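Comunidad Runula > Pinzas y efectores > Mantenimiento

Pinza manual de dos dedos: holgura en un brazo y platos que resbalan
Publicado el 3 de agosto de 2021 por enasano_taller

Buenas. Tenemos dos pinzas manuales de dedos paralelos con almohadillas azules y las usamos en una cocina para apilar platos y cuencos. Desde junio una de ellas cierra torcida: el dedo derecho llega antes que el izquierdo y el plato gira al cogerlo por el borde.

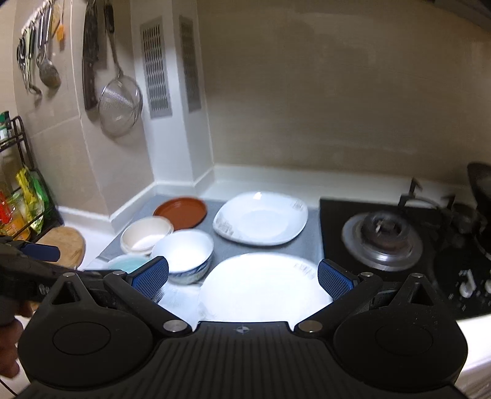 He limpiado las almohadillas con alcohol y he apretado los tornillos de la carcasa, sin cambios. Con la pinza abierta noto juego en el brazo derecho si lo muevo con el dedo, unos 2 mm en la punta. La otra pinza no lo tiene. ¿Cambio las almohadillas o es cosa de los pasadores?

3 respuestas

janjua_mec
Respuesta aceptada · 19 votos
Con ese juego yo miraría primero los pasadores. Orden que sigo:
Suelta la almohadilla y mueve el brazo a mano. Si el juego sigue ahí, la goma queda descartada.
Saca el pasador grande de la base y mira si está rayado o tiene un escalón. Compáralo con el del otro lado.
Revisa los pasadores pequeños de las articulaciones superiores – suelen gastarse menos, pero se aflojan.
Monta con una gota de aceite ligero. Nada de grasa espesa, coge polvo.
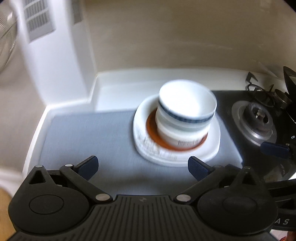

Al volver a montar, cierra despacio hasta que las dos puntas se toquen y marca el centro con un lápiz. Si el contacto queda desplazado hacia un lado, el varillaje está montado un diente fuera. Después prueba con un cuenco suelto, luego con un plato llano, y deja las pilas para el final.

dernthorpe70
4 votos
Cambia las almohadillas y listo. A mí me duraron 12 semanas.

pinza_floja
1 voto
En la mía era el pasador de la base, lo que dice janjua_mec. Ojo al sacarlo, que debajo hay una arandela finísima y se cae. La mía sigue perdida. Lo de las almohadillas también cuenta si el borde del plato está esmaltado y resbala, pero el juego no te lo quita.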